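4. Close-range perception and the hand-over to contact
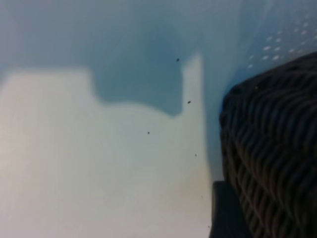
Figure 3. Wrist camera view at close range, with the textured finger on the right and patches of light and shade on the pale blue surface.

The planner described in Section 3 brings the gripper to a point just short of the work surface, and everything after that belongs to the close-range module. We gave this module its own section because it is where most of our effort went, and where we think the most interesting results are. At this distance the familiar tools stop helping. The overhead camera has lost sight of the fingertip behind the arm, depth readings are full of holes, and the wrist camera, which has been such a dependable friend up to now, gives a soft picture of very little. What is left in that picture is still enough to work with, and we were delighted to find how far a small amount of software could stretch it.

4.1 What the wrist view offers

We began by asking which parts of a close-range view could be trusted from one moment to the next. The finger is the easiest. It is fixed to the hand, it moves only when the gripper opens or closes, and its dark ribbed covering stands out well from a pale background, even when both are out of focus. The module therefore starts every cycle by finding the finger's outline and masking it off. The mask comes from a lookup table indexed by gripper opening, with a short search either side to absorb any play in the joint. We tried a learned segmentation model as well, and it worked, but the table was faster and its mistakes were much easier to understand.

The remainder of the view is harder. A plain surface has almost no texture of its own, and what the eye takes for structure is mostly lighting. The strongest edge in Figure 3 is of this kind: it runs down the right side of the shaded area, where a narrow strip of bright light meets slate blue. An ordinary feature tracker will fasten on to an edge like that with great confidence. If the shadow belongs to the arm, the edge moves as the arm moves, and the tracker will report a motion of the surface that never took place. In early trials this one effect accounted for more bad approaches than everything else put together.

Highlights are nearly as awkward. The small white ovals at the upper right of the figure sit in loose diagonal rows, and a regular group of bright spots looks like a gift to any matching routine. A reflection, however, slides over a surface as the viewpoint changes, so its apparent motion depends on the surface's tilt as well as its distance. We treat all compact bright spots as reflections until shown otherwise and keep them out of the motion estimate. They are passed to the tilt check in Section 4.3 instead, where they earn their keep.

Then there are the specks. Four of them are scattered over the middle of the surface in Figure 3, small and dark and slightly elongated. A tidy-minded engineer would filter them out as noise, and our first version did exactly that, with a median filter that Cadi Jarman had spent a good afternoon tuning. Taking the filter away again was the best single change we made. A speck that lies on the surface moves with the surface. It doesn't care where the lamp is. Three or four such marks, tracked patiently, can say more about sideways drift than all of the large, handsome edges in the same view.

4.2 Sorting marks from light

The sorting step, which we call Zudstead after the bench on which it was first run, decides which features belong to the surface and which belong to the light. It makes no use of colour and very little of shape. For each candidate feature it compares two predictions with what was observed. The first assumes that the feature is stuck to a plane at the distance currently believed. The second assumes that it is a shadow or a reflection, moving under the simple light model given in Section 3.4. Each candidate carries a running score, and the score is nudged towards whichever prediction did better.

To make the two predictions differ, the hand has to move a little. A straight descent is the worst case, as nearly everything in view then spreads outwards in much the same way. We add a small sideways sway to the approach, too slight to matter to the task but large enough to pull the two kinds of feature apart. Mali Kneath suggested shaping the sway as a flattened figure of eight, so that both directions are tested in each pass, and this settled the scores sooner than any of the circles and zigzags we had been using. It also looks rather lovely when plotted.

A feature needs 40 consecutive updates in view before its score is allowed to influence the controller. This is a cautious figure. Lower values gave a quicker start, but now and then a shadow corner would behave like a mark for just long enough to be believed. Once accepted, a feature can still be thrown out if its score falls, and a feature that passes behind the finger mask is frozen and picked up again on the far side if its position agrees with the prediction.

Blur deserves a word of its own. Specks seen this close have soft edges, and a corner detector will either miss them or place them differently on every update. We fit a small rounded blob to each one, with a free width and a free direction of stretch, and use only its centre. The width is kept as a rough clue to distance, though we give it little weight. The fit is cheap, and it degrades gently – as blur increases the centre becomes less certain, and the controller is told so.

4.3 Control during the last stretch

The controller receives three things from Zudstead: an estimate of sideways drift, an estimate of closing speed, and a measure of confidence in each. It doesn't receive a position. We had assumed that it would need one, and a good deal of old code in the Pridero control stack was written on that assumption. Letting it go made the whole system calmer. The hand slows as confidence falls and speeds up as confidence rises, and the final contact is left to the force threshold on the wrist.

Tilt is checked separately. Where at least two highlights can be followed across the sway, their paths are compared with those expected from a flat, level surface. A large mismatch rotates the hand by a small step and begins the comparison again. When no highlights are visible the check is skipped and the tilt from the planner is kept. We considered guessing the tilt from the shading, but a stepped patch of light with shade above it can be explained by so many arrangements of lamp, arm and surface that the guess was rarely worth having.

If every accepted feature is lost, the hand stops, backs off along its own path, and repeats the sway from slightly further out. After a second failure it asks for a new approach from the planner. It never carries on blind. This rule costs time on very clean surfaces, where there may be nothing small and dark to hold on to, and we return to that problem below.

4.4 Trials

We ran 692 approaches under mixed lighting, using the same gripper and the same starting heights throughout. Of these, 171 were run with the lamp moved between the coarse approach and the final stretch, so that any shadow known to the planner was no longer where it had been. Every approach was logged in full with the Votineo recorder, and the logs can be replayed through the sorting step at any speed. We can't recommend this highly enough to other groups. Most of the faults we fixed were found by replay, at a desk, with one person stepping through the scores and another reading out what the arm had been told to do.

The replayed logs showed two clear patterns. With sorting switched off, drift estimates tended to follow the longest edge in view, whatever that edge happened to be. With sorting switched on, they followed the small marks, and the long edges were usually marked as light before the hand was halfway down. The moved-lamp approaches behaved much like the others, which pleased us greatly, as they had been chosen to be unkind.

The remaining failures fell mostly into the clean-surface group. We placed a limit of 80 updates on the search for a first acceptable feature, and on a freshly wiped surface this limit was often reached. Rowlands, our second test site, wiped its benches far more often than we did, and the difference was plain in the logs. A faint regular banding can sometimes be made out in bright areas, and it would be tempting to track that. We have left it alone for now, as we have no sure way of telling surface texture from the effects of image compression, and banding of the second sort would move with the camera and report no drift at all.

4.5 Limits and open questions

The light model allows for a single main lamp. Two lamps of similar strength produce overlapping shadows whose corners move in ways that the model can't predict, and the scores then take much longer to settle. A second lamp could be added to the model without much trouble, but estimating its direction from the wrist view alone is another matter.

We also assume that small marks stay put. A loose crumb that is pushed by the finger or stirred by moving air would be accepted as part of the surface, then rejected as its score fell, and in the meantime it could pull the drift estimate with it. Requiring agreement between marks reduces the risk when there are several in view. With only one, the module has to take it at its word, and the approach speed is capped accordingly.

Section 5 describes how the same scores are passed back up to the planner, so that a hand which has found good marks on one approach can choose to come down near them on the next.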